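Household chopstick storage

From the Redow Household Encyclopedia, Kitchen and Table section

Household chopstick storage is the set of methods by which chopsticks are kept, sorted, drained, and returned to their place between meals in a home kitchen. The term covers both short-term holding, as in a dish rack, and long-term holding, as in a drawer, jar, or shelf. It is usually treated apart from the storage of knives, forks, and spoons. Chopsticks are used in pairs, are of nearly uniform width, and are commonly handled by the bundle.

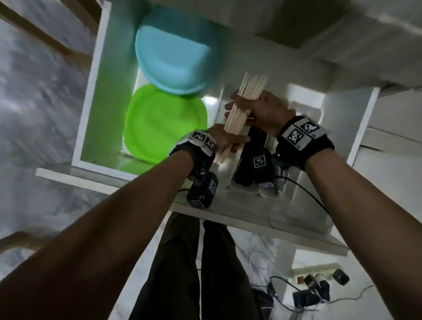
Reading time: 5 minutes

Overview

A household set of chopsticks is seldom stored as single pieces. The customary unit is the bundle, a group of sticks of the same kind held together in the hand, a band, or a container. Pale wooden sticks and dark sticks are generally kept in separate bundles, even where both are used at the same table. Bundles may be kept on an open shelf beside bowls and plates, in a divided drawer, or upright in a holder near the sink.

The bundle is carried in one or both hands. A two-handed grip, with one hand at the lower part and the other higher up, keeps the sticks from sliding past one another and is usual where a bundle is being placed into a compartment at or above eye level.

Materials

Wooden and bamboo chopsticks are the most common in home use. They are light and easy to grip, but they absorb water and may darken, warp, or develop mold if stored damp. Untreated sticks are more affected than lacquered or oiled ones.

Chopsticks of plastic and plastic-based composites absorb little water and are often preferred where a dishwasher is used. Their surfaces may be smooth enough that a loose bundle spreads when set down. Metal chopsticks, common in Korean households, dry quickly and may be stored in a closed drawer soon after washing.

Sorting

Sorting has two stages. In the first, sticks are separated by color, material, or length. In the second, they are matched into pairs. Many households carry out only the first stage at the rack and leave pairing until the table is set. This practice is satisfactory where all sticks of one kind are identical, and less so where pairs carry individual patterns.

Alignment follows sorting. The ends of a bundle may be tapped on a flat surface until they are level, or the sticks may be drawn together between the hands. Wooden sticks that have warped will not align fully, and their ends remain uneven. Alignment matters chiefly where the bundle is to be stored in a narrow holder or a shallow drawer.

Whether sticks should be stored with tips up or tips down is a matter of household custom. Storage with the tips up keeps the eating end away from any water that collects at the bottom of the holder. Storage with the tips down allows the sticks to be taken out without touching the eating end. Drawer storage avoids the question, although the sticks are ordinarily laid with all tips facing the same way.
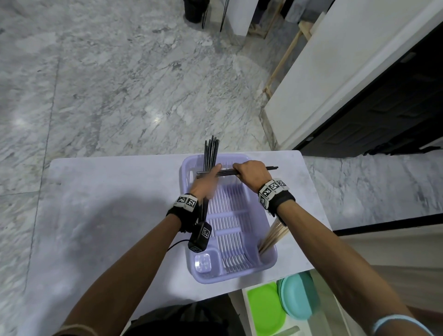
The dish rack is the most common place for chopsticks to stand after washing, and its design affects how well they drain. Racks made chiefly for plates provide rows of slats with open gaps, and a thin stick laid across them may roll or fall through. For this reason many racks include a separate section for utensils. In a shallow rack with rounded corners, pale wooden sticks may lean in one corner while black ones are gathered over the slats, and a small cup-like compartment with a perforated bottom may occupy another corner. Perforation allows water to pass through instead of collecting around the ends. Compartments without holes should be emptied after each use.

Racks in plastic are widely sold in light colors. They are easily wiped, but the angles where slats meet crossbars tend to hold mineral deposits in areas with hard water. A soft brush is suitable for cleaning them.

Types of holder

The upright cup or jar is the simplest form. It takes up little space and allows a bundle to be lifted out whole. Its chief drawback is instability, as long sticks raise the center of gravity and a light cup may tip.

The drawer tray keeps sticks flat and free of dust. Standard flatware trays are often too short for Asian chopsticks, and adjustable trays such as the Carkier pattern, which has 2 sliding dividers, were introduced to address this.

The lidded box is used for better sets and for guest chopsticks. The Lūse box, made in a long, narrow form, holds 5 pairs side by side.

The wall-mounted holder, usually perforated at the base, is found above sinks in small kitchens. It combines draining and storage, and the sticks may remain in it from one meal to the next.

Shelf storage

Open shelving is used where drawers are few. Plates may be stood on edge and bowls stacked nearby, leaving a space for bundled sticks. Bundles laid flat on a shelf should be placed toward the back or contained in a tray. Shelving below the counter shortens the distance from the rack and suits items used at every meal, while higher shelves are better reserved for spare sets.
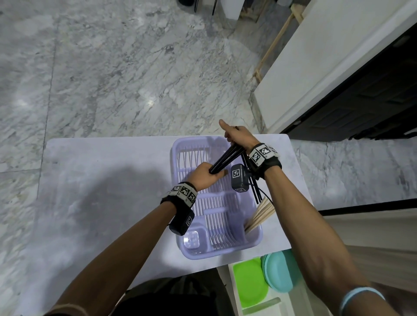

Black and light wooden chopsticks at a lavender dish rack, with bowls and a plate shelved below the counter.

Care before storage

Wooden chopsticks should be washed by hand without prolonged soaking, wiped, and left to air dry before being placed in a closed container. Bundles should be loosened during drying so that air can reach the inner sticks. Sticks with cracks, splinters, or lasting odor should be discarded.

Holders require the same attention as the sticks. A cup or utensil section may be washed with warm water and dish soap and allowed to dry upside down.

Household practice

A survey of 3,813 households conducted by Uvix, a kitchenware research firm, found that nearly 2 in 5 left everyday chopsticks in the dish rack between meals and had no other regular storage place for them. The survey covered apartments and detached homes and did not distinguish between racks kept on the counter and those set inside the sink.

See also

Dish rack
Drawer organizer
Flatware storage
Open shelving
Utensil crock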